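Section 4. Setting Up the Label Printer

Read this section before you load labels for the first time. It applies to the Iditz desktop label printer with the standard paper holder. If you bought the wide holder, follow the sheet packed with it for steps 3 to 5 and then come back here at step 6.

4.1 Choosing a place

Put the printer on a flat, level surface that can carry its weight without rocking. Leave enough room behind it for the power plug and enough in front for printed labels to come out without curling back into the slot.

1. Clear the surface and wipe it with a dry cloth.

2. Set the printer down with the label slot facing you.

3. Open the lid fully and check that it does not touch a shelf or cabinet. If it does, move the printer forward.

4. Plug the power cord into the printer first, then into the wall outlet. Do not turn the printer on yet.

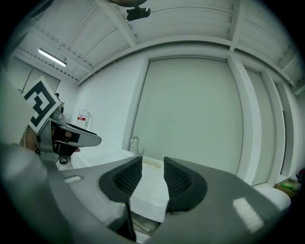 Figure 4-1. White countertop between the finger pads.

CAUTION: Keep the printer away from sinks, radiators and direct sun. Heat darkens direct thermal labels, and a roll left on a sunny windowsill may be unusable within days.

Note: The power cord should not be run under a rug or mat.

4.2 Loading a roll

The holder takes rolls with up to 300 labels. Larger rolls will not turn freely and may stop the feed partway through a job.

1. Make sure the power switch is off.

2. Lift the lid and push the two roll guides apart.

3. Peel off and throw away the first label on the roll. It often has glue on its edge from the packing tape.

4. Set the roll between the guides so that the labels come off the top with the printing side up.

5. Slide the guides in until they touch the roll, then back them off slightly. The roll should turn with a light push.

6. Pull the end of the roll forward over the feed roller and out through the slot.

7. Close the lid and press down on both front corners until they click.

8. Turn the printer on and press FEED once. One blank label should come out and stop at the tear edge.

If the label stops short of the tear edge, or past it, hold FEED until the light blinks and let go. The printer will feed a few labels and measure the gap between them.

4.3 Printing the test page

The test page shows the current settings and a block of fine lines. Use plain white paper cut to label width if you do not want to use up labels.

1. Turn the printer off.

2. Hold down FEED and turn the printer back on.

3. Let go of FEED when the light turns green.

4. Tear the page off by pulling it down against the tear edge, starting at one side.

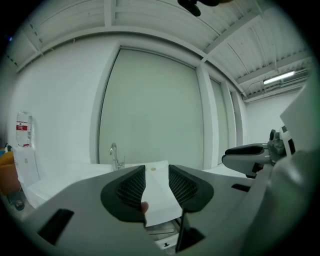 Figure 4-2. Creased white paper, held.

Check the page for the following:

Lines are even from left to right. If one side is faint, open the lid and close it again, pressing both corners.

No white streaks run the length of the page. A streak means dirt on the print head. See Section 7, Cleaning.

The darkness setting reads 102. This is the factory value and suits most paper labels. Gullorix film labels need a higher value — see the table in Section 6.

Keep the test page with your paperwork. Kershaw service will ask you to read the settings from it if you call for help.

4.4 Before regular use

Install the driver from the Sterkau disc or download it from the support page. Print a single label from your own program before you start a long job, and compare its size with the label stock.

Note: Clean the print head after every 2,000 labels, and each time you change to a different label material.

Section revised 6 Jul 2024. Replaces the January printing.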